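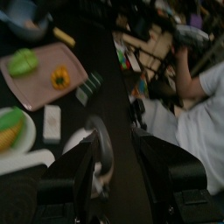
Sakorlow Users' Forum
Collection Practice > Manipulation > Kitchen tasks

Subject: Blurred wrist frames: retain or remove?
8 replies

s.inthanon
Colleagues are asked for their views before the next release of the play kitchen set is fixed. The set stands at 1,352 episodes. During review, 17 were marked by checkers because the wrist view is smeared for part of the episode. The frame heading this thread is typical of them. The current guide says only that episodes must be "clear", and the checkers have read that word in different ways.

My proposal is to remove all 17 and have the operators record them again.

erasto_ondieki
I would not support removal. The corn cob on the plate and the pepper slice on the tray can both be recognised in that frame without difficulty. A policy in service will meet frames of this quality whenever the wrist turns quickly. If we train only on still views, we should expect poor results during fast movement.

Mayuree R.
I must disagree with Erasto in part. The larger items can be recognised, certainly. The small green and white striped object beside the tray is another matter. I took it for a box, my fellow checker wrote "packet", and neither of us could swear to it. The white block below the tray has the same difficulty. Labels written from such frames are guesses, and the guide does not permit guesses.

erasto_ondieki
Labels are written once per episode and may be taken from any frame. The checker should step forward or back to a sharper one.

Mayuree R.
That is not stated in the guide. Section 2 tells the checker to label from the frame presented. Several of us have been following it to the letter since August.

s.inthanon
Mayuree is correct as to the wording. I shall put forward a change to Section 2 whatever is decided on the main question.

shahab.k
A separate point. There is a person in a white T-shirt standing at the table in this view. Under the Trelano terms, which some of our partners have signed, any person in view must be covered by a consent form, whether or not the face is shown. Could Siriporn confirm that the forms are held for all 17?

s.inthanon
Confirmed. The forms are filed with the session sheets.

shahab.k
Thank you. I have no further objection on that ground. On the main question I side with Erasto. The Paredes set removed its blurred episodes, and 1,165 remained. We trained on it and found that the arm did well in slow reaches and badly in quick ones. I accept that this is one trial and that other causes are possible.

Mayuree R.
One trial is thin support for a rule. I would also ask what happens when the blur falls at the moment of the grasp. An episode that is smeared on the approach may be of use. An episode in which the grasp itself cannot be made out should go, in my opinion.

u_wannasri (moderator)
Having read the above, I set out the position that will go into the draft guide.

Blur during travel of the arm is not a ground for removal.
Blur covering the grasp or the release is a ground for removal, and the episode is to be recorded again.
Labels may be taken from any frame of the same episode. Where no frame settles the matter, the checker enters "unclear".

The 17 episodes will be checked again under these terms. Comments on the draft may be posted here until 15/10/2024.

erasto_ondieki
Content with this. May I ask that the blurred stretches be given a flag, so that users who wish to leave them out can do so?

u_wannasri (moderator)
The Mutitz format has a spare field that would serve. I shall add it to the draft.

Mayuree R.
I remain of the view that "travel" needs a firmer definition, and will send wording this week.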